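Favimbridge Wrist-View Set – data card
Updated Aug 2, 2024

Contents: 344 short clips from one arm with a wrist camera, tabletop objects only. Released to help small labs decide what to buy before they buy it.

Vendor quotes from Elow and Morken both listed a second arm as "recommended." We priced it, then left it out. Spare fingers and cables ate 44 percent of the January budget anyway – no quote mentioned them.
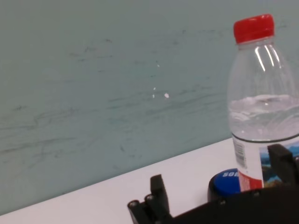 Wrist view: water bottle with red cap, fingers on either side of the base.

Clear plastic is a fair test of any depth camera you're being sold. Ask for clips on bottles like this one, and don't accept a demo on foam blocks.

Known limits
One gripper type. Some 3 object classes are thin. No force data.

Costs
See costs.csv. The Major support plan is listed for 2 years; we doubt it pays for itself in a lab our size.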